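Keeping a Matte Surface Matte: Marianna Kwiatkowski on Work Table Finishes

Low-gloss tabletops are specified more often than they are understood. We spoke with the head of finishing at Sternar about measurement, cleaning and repair.
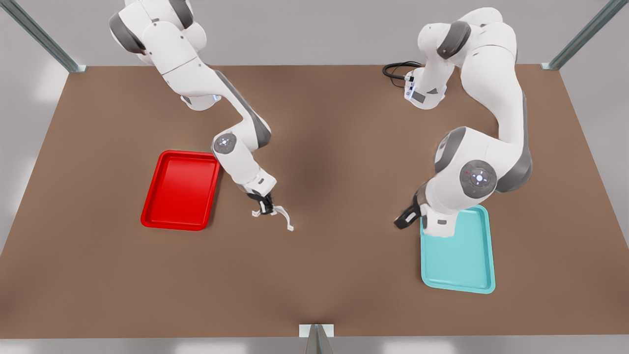
Rendering: large rectangular tabletop, matte warm brown, with a shallow plastic tray at either side.

Marianna Kwiatkowski has spent 26 years in surface finishing, first in a door factory and then at Sternar, where she runs the coating line and the small test room next to it. The company makes tabletops for workshops, libraries and schools. Most of what leaves the Derdale plant is now matte.

"When I started, people wanted shine," she says. "A shiny table looked clean. Now the orders say matte, and very few of them say how matte. That is the first phone call we make."

Gloss is a number, and she prefers to talk about it as one. The usual instrument sends light at the surface at an angle of 60 degrees and records how much comes back at the mirror angle. For very flat finishes her team takes a second reading at a shallower angle, where small differences show up better. A sample that passes at the first angle can fail at the second.

"You look across a table far more than you look straight down at it," Kwiatkowski says. "If somebody is sitting at the end of a long one, the light from the window comes in low. A finish that looked flat on the sample card can have a sheen from that seat. So tilt the card. Hold it near a window and look along it."

The flatness comes from texture. A clear lacquer dries smooth unless something interrupts it, and in most products that something is a fine silica powder mixed into the coating. The particles leave a slightly rough skin that scatters light. Sternar's current topcoat, sold under the name Fanus, works this way. Film thickness matters as much as the recipe: if the coat goes on too heavy, the particles sink and the gloss climbs.

The same texture causes the most common complaint, polishing. Wherever sleeves and forearms rub, the high points wear down and the surface begins to reflect. The result is a shiny patch at the front edge of the table, usually on the side where people sit. Kwiatkowski does not regard it as dirt or as damage in the normal sense.

"Customers scrub it, and scrubbing is more rubbing. They send me a photograph and the patch is bigger than last month. I tell them to put the pad away."

Her cleaning advice is short. Use a soft cloth, lukewarm water and a small amount of neutral soap, then wipe again with plain water. Skip anything containing wax or silicone, which fills the texture and leaves streaks. Melamine foam is also off the list. It is an abrasive, although it feels like a sponge, and she has seen it raise the gloss of a test panel in 40 strokes.

Color affects how wear is perceived. On black and very dark gray, a finger mark contrasts strongly with the surface around it. Warm mid-tones are more forgiving - she mentions browns and muted reds - and dust shows less on them as well. White hides polishing but shows pencil and ink. She will not name a best color, but she notes that the Derdale break room has brown tables and that she chose them.

On heat and moisture she is more cautious than the brochures. Matte coatings can pass the same cup tests as glossy ones, but a ring is harder to remove from a textured film. The test room leaves coffee, mustard and red wine on panels overnight and reads the gloss before and after. Mustard is the worst of the three. "It is always the mustard," she says. "We buy a lot of mustard for a company that makes tables."

Repair is the weak point. A scratch in a glossy lacquer can be sanded and buffed until it blends in. Buffing a matte one produces a bright spot, so the choice is to accept the scratch or to recoat. Spot repairs with an aerosol can work on small areas near an edge. In the middle of a large top they tend to leave a halo, and the whole face has to be scuffed and sprayed again. Sternar recoated 34 tops last year, most of them from one library with metal-footed lamps.

"Felt pads under the lamps would have saved nearly all of those," Kwiatkowski says. "We put felt pads in the box now. I don't know how many people take them out of the bag."

Asked what a buyer should put in writing, she lists the gloss value with the measuring angle beside it, the permitted variation between tops in the same order, and the name of the topcoat. She would also ask for a spare panel from the same batch, stored in a drawer away from light. It gives a later repair something to be matched against.

Her own work this winter is on a coating that can be re-flattened with a fine pad after it polishes up. The panels have been in the test room since December, and she is not ready to share readings. The first set was uneven along the grain, and the second is drying.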